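Speaker notes – "Small bakery, small shop: what the customer sees first"
Wilstead, 2025-05-12

Slide 1. Greet the people. Say that I talk slowly and questions are welcome at any time. Begin with the walls, because a customer looks at them while waiting. 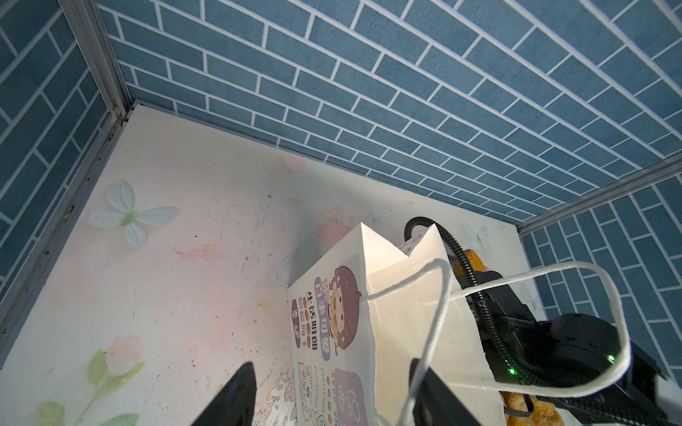 Blue brick pattern with white joints.

Slide 2. Color. At Jollosora we asked 217 customers what they remembered from the shop. 103 named a color. Only a few named a price. Pause here. 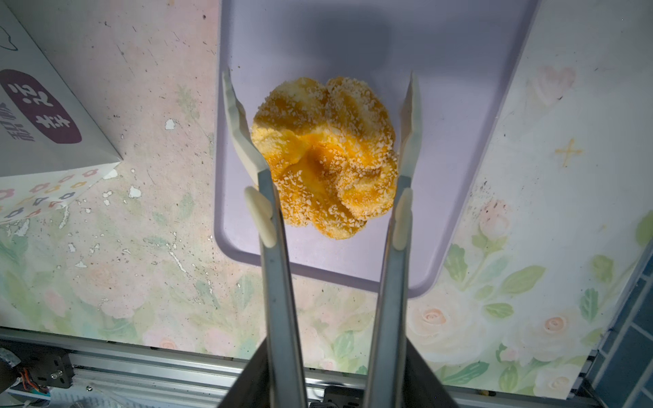

Slide 3. The counter must be lower than most owners think. Ours in Wróbel Street is 90 centimeters, and children can look over it. Put one pastry alone on a plain tray – a golden one with lobes like petals and crumbs on top needs no sign beside it. Keep the price card to the side.

Slide 4. The bag goes home with the customer, so it works longer than the window. We bought 100 without print in November and I did not miss the logo.
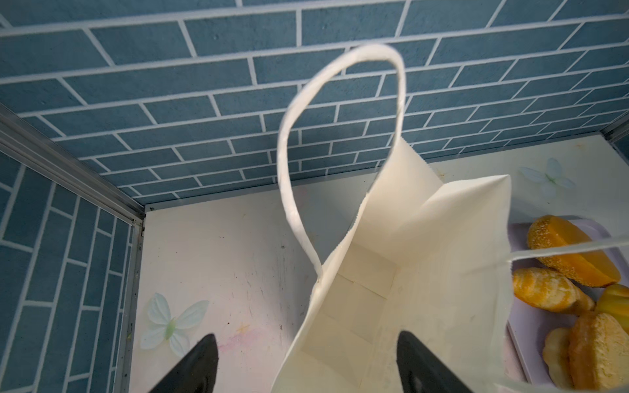

White paper bag, twisted handle.

Slide 5. Tables. Many owners buy the pattern they like at home. Bring a sample to the shop first and look at it in the evening, with the lamps on.
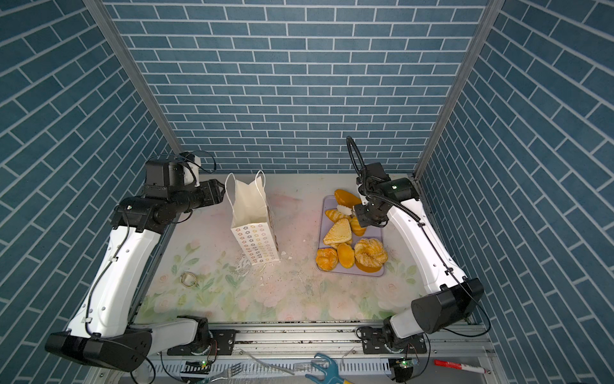
Leave the sample there for a week. Ask the staff also, they wipe it every day. Then show the Greson price list and take questions.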